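Sourdough notes, August, Saturday
Crumb trials for the sandwich loaf, Bisgate flour vs Flimau
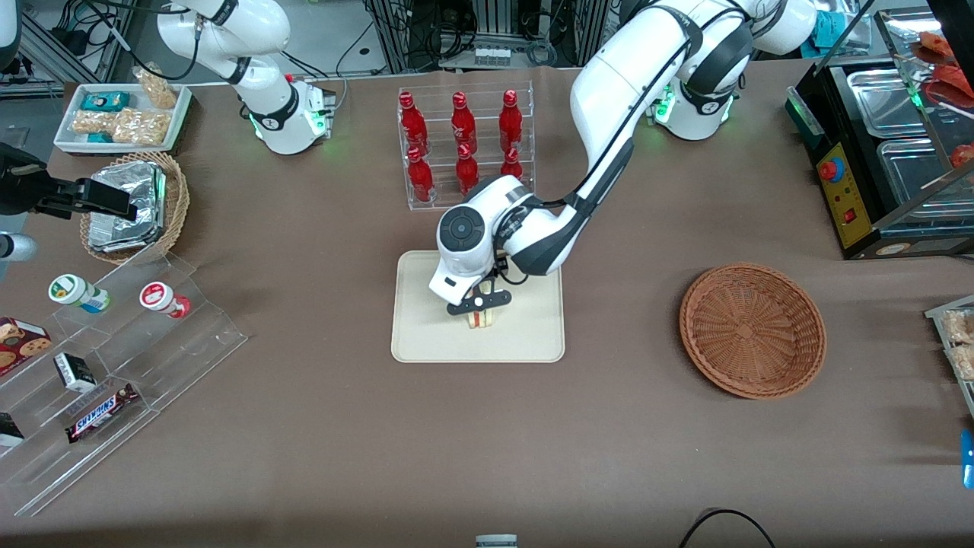 Where we left off

Flimau loaf came out gummy at the bottom again. Same tin, same shelf. Starter was fed late so can't blame the flour yet. Bisgate loaf fine, a little pale, slices clean once it's fully cool. Cut one warm and wrecked it.

Today's doughs

Two batches, 2000 g flour each, split into 4 tins. Salt as before. Held water back on the Flimau and it still felt slack after the second fold. Wrote the water down on the tape on the tub, copy it over before the tub gets washed!!

Bisgate – tight, smooth, domed well
Flimau – slack, sticky, spread to the corners and sat there
Room warmer than last time, should have used colder water

Proof

Bisgate ready first by a long way. Poked it, slow spring back, in it went. Flimau got another hour and I probably should have given it less. Top had started to pucker when I slashed it. Didnt slash the last tin at all, forgot.

Bake

Jugah oven runs hot at the back left. Turned the tins halfway. Lids off for the last stretch. Probe said done on all of them but the Flimau tins felt heavy when I knocked them out. Left those on the rack with a fan on.

Lost one Bisgate loaf to a torn side, stuck to the tin. That's the tin with the scratched corner. Bin it or keep it for rye, don't put it back on the shelf with the good ones.

Slicing

Set the slicer on the second notch. Bisgate holds a wet filling without going through, at least for as long as it took me to eat lunch. Flimau tears at the crust when you press the two halves together. Crust on both is softer the next day if bagged, too soft I think. Try paper.

Flavor: Flimau is better. Annoying. More tang, a bit nutty. If we could get it to stand up I'd use it for everything.

To do

Mix the two, 80 Bisgate to 20 Flimau, one tin only
Repeat Flimau with less water and a shorter proof, change one thing at a time this time
Order more Serkex tin liners, 3 left
Feed starter before leaving, not after
Fridge proof overnight? shelf space is the problem, the butter is in the way
Check the scale, it drifted when the tub sat on it during teh second mix

Ran out of time for the seeded one. Seeds are soaked and in the fridge, use by Monday or toss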